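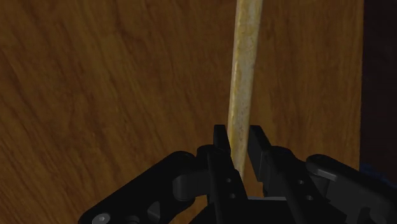
Long pale stick on a brown wooden tabletop

Landlord came in without notice, do I report it?

Fouad Ezzat
Posted in Renting and Housing, Stokbridge

I rent the upper unit of a two-family house in Stokbridge. In January my landlord let himself in at 7 in the morning while I was asleep. He said he was checking the radiator. No text, no call, no note. When I told him to leave he raised his voice and stood in the bedroom doorway for a few minutes before he went. He has done it once more when I was at work, and my neighbor saw him go in. Rent is $1,504 and I am paid up. Can I call the police on someone who owns the building? Can I change the lock?

Jessie Halliday
Yes, you can call. Owning the building does not give him the right to walk in whenever he wants. In most states he needs to give notice, usually a day, unless there is an emergency like a fire or a burst pipe. If he is inside and won't leave, call 911. For the two times already past, use the non-emergency line and ask for a report number. The officer may tell you it is a civil matter. Ask for the report anyway, so there is a record.

Then write to him. Give the dates and times, say you did not agree to either entry, and say you want written notice from now on. Keep a copy. Ask your neighbor to write down what she saw and sign it.

Don't change the lock until you have read your lease and checked your state's rules. Some places allow it if you give him a key, some don't. A chain or a door wedge for when you're home is usually fine.

Driss El-Sayed
just move. mine did this for 2 years and nothing happened to him

Anwara Khan
Do not stop paying rent over this. I held back $243 and got an eviction filing 30 days later. It was dropped, but I had to take time off for court. Call legal aid first, it's free if you qualify.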